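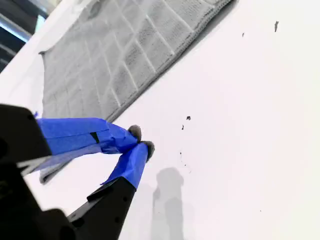
Gripper fingers wrapped in blue painter's tape

Strickland Community College
Human Disease for Health Support Students
Lecture notes: Iron Deficiency Anemia
Instructor: Amos Kasprzak
Last revised 23 Apr 2018

Reading before class: Custico course reader, from page 139 to the end of the chapter. Skip the box on copper. The figure of the red cell in the reader is the same one used on the slides.

1. What anemia means

Anemia is a shortage of hemoglobin in the blood. Hemoglobin is the protein in red blood cells that picks up oxygen in the lungs and releases it in the tissues. When there is too little of it, the heart has to move more blood to deliver the same amount of oxygen. Many of the symptoms come from this.

Anemia is a finding. It has a cause, and the cause has to be looked for. Iron deficiency is the most common cause worldwide. Others include vitamin B12 deficiency, folate deficiency, kidney disease, long-term inflammation, inherited conditions such as thalassemia and sickle cell disease, and bone marrow disorders. We cover B12 and folate next week and the inherited conditions after the midterm.

2. Where iron goes in the body

Most of the body's iron is in hemoglobin. A smaller part is in muscle, in a protein called myoglobin. The rest is stored, mostly in the liver, spleen and bone marrow.

Terms you need:

Ferritin: the storage protein. A small amount circulates in the blood, and measuring it gives an estimate of how much iron is stored.
Transferrin: the protein that carries iron in the blood.
Total iron-binding capacity (TIBC): a lab measure of how much iron the transferrin in the blood could carry if it were full.
Transferrin saturation: serum iron divided by TIBC, given as a percent.
Hepcidin: a hormone made by the liver. When hepcidin goes up, less iron is absorbed from the gut and less is released from storage.

The body reuses iron from old red cells. It has no active way of getting rid of extra iron, so balance depends almost entirely on how much is absorbed. Absorption takes place mainly in the duodenum, the first part of the small intestine. Stomach acid helps by keeping iron in a form that can be taken up.

3. Causes

Group the causes under four headings. This is how they will appear on the quiz.

Blood loss. Heavy menstrual periods are a leading cause in younger women. In men and in women past menopause, slow bleeding from the stomach or bowel is the first thing to rule out. Sources include ulcers, regular use of aspirin or similar pain relievers, polyps, and cancer of the stomach or colon. Bleeding can go on for months without the patient seeing any blood in the stool. Frequent blood donation also belongs here.

Low intake. Iron in meat, poultry and fish (heme iron) is absorbed more easily than iron in beans, grains and leafy vegetables (nonheme iron). People who eat no meat can get enough iron but may need to plan for it. Infants given cow's milk too early and toddlers who drink large amounts of it are at risk.

Poor absorption. Celiac disease, surgery that bypasses the duodenum, infection with Helicobacter pylori, and long-term use of acid-reducing drugs.

Higher need. Pregnancy, breastfeeding, and rapid growth in infancy and the teenage years.

A patient can have more than one of these at the same time.

4. Stages

Iron deficiency develops in steps. Storage iron falls first. Ferritin drops, but the blood count is still normal. Next, the supply to the marrow runs short. Transferrin saturation falls and TIBC rises. Last, hemoglobin falls and the red cells come out small (microcytic) and pale (hypochromic). A patient may feel tired before the hemoglobin drops below the normal range.

5. Signs and symptoms

Common:
Tiredness and weakness
Shortness of breath on exertion
Headache, dizziness
Fast heartbeat
Pale skin and pale lining of the lower eyelids
Cold hands and feet

Less common but more specific:
Pica, a craving for things that are not food, such as dirt, starch or paper. Craving ice is called pagophagia.
Spoon-shaped nails (koilonychia)
Cracks at the corners of the mouth
Smooth, sore tongue
Restless legs

When anemia comes on slowly the body adjusts, and some patients with quite low values report few complaints. Older patients with heart disease do not adjust as well and may have chest pain.

6. Laboratory findings

The complete blood count gives hemoglobin, hematocrit and mean corpuscular volume (MCV, the average size of the red cells). In established iron deficiency all three are low. The red cell distribution width (RDW) is often high, meaning the cells vary more in size than usual.

Iron studies:
Ferritin: low
Serum iron: low
TIBC: high
Transferrin saturation: low

Ferritin is the most useful single test. In this course we use a ferritin under 30 ng/mL as the cutoff for iron deficiency in an adult with no inflammation. Labs print different ranges and you should always read the range on the report in front of you.

Ferritin rises with inflammation, infection, liver disease and some cancers. A patient with one of these can be short of iron and have a ferritin in the normal range. Transferrin saturation helps in that situation. Serum iron by itself is not reliable. It changes over the course of a day and after meals.

Compare with anemia of chronic inflammation: serum iron is low in both, but in inflammation TIBC is normal or low and ferritin is normal or high. Students mix these up every year. Write out the two patterns side by side before the quiz.

Thalassemia trait also gives small red cells. There the ferritin is usually normal and the red cell count is often normal or high.

7. Case for discussion

Mr. K. is a retired bus mechanic. He has been more tired than usual since November and stops to rest on the stairs. He takes an over-the-counter pain reliever most days for his knees. He has noticed no bleeding.

Hemoglobin: 9 g/dL
MCV: low
Ferritin: low
TIBC: 400 mcg/dL (the lab's report marks this as high-normal)
Transferrin saturation: low

Come to class ready to say which of the four headings you would look at first, what in the history points that way, and which tests you would expect the physician to order. Consider why TIBC is not flagged here and whether that changes your answer. You should also be able to explain why giving this man iron pills and sending him home is not enough.

8. Treatment

Treatment has two parts: replace the iron and deal with the cause.

Oral iron is the usual first choice. Ferrous sulfate, ferrous gluconate and ferrous fumarate are all used. They differ in how much elemental iron each tablet contains, so doses are not interchangeable by tablet weight. Iron is absorbed best on an empty stomach. Calcium, antacids, tea and coffee reduce absorption and should be taken at a different time. Some clinicians now give iron once a day or every other day, based on studies showing that hepcidin rises after each dose and blocks part of the next one.

Side effects are constipation, nausea, stomach pain and dark stools. Dark stools from iron are harmless, but patients should be told about them ahead of time. Liquid iron can stain teeth.

Intravenous iron is used when tablets are not tolerated or not absorbed, when losses are greater than tablets can keep up with, and in some patients with kidney disease. Transfusion is reserved for severe anemia or patients who are unstable.

Response: reticulocytes (young red cells) rise within the first week or two. Hemoglobin follows over several weeks. Iron is continued for some months after hemoglobin returns to normal so that stores can refill. If hemoglobin does not rise, check whether the tablets are being taken, whether bleeding continues, whether absorption is poor, and whether the diagnosis was right.

Safety: iron tablets are dangerous to small children in overdose. Keep them in child-resistant containers and out of reach. Suspected overdose is an emergency.

9. Before next class

Finish the case sheet and bring it on paper. Lyle Kapoor will run the review session and has the answer key for the practice problems on iron studies. Questions about missed labs go to him as well. The B12 and folate notes replace the last part of the reader chapter, which is out of date on dosing.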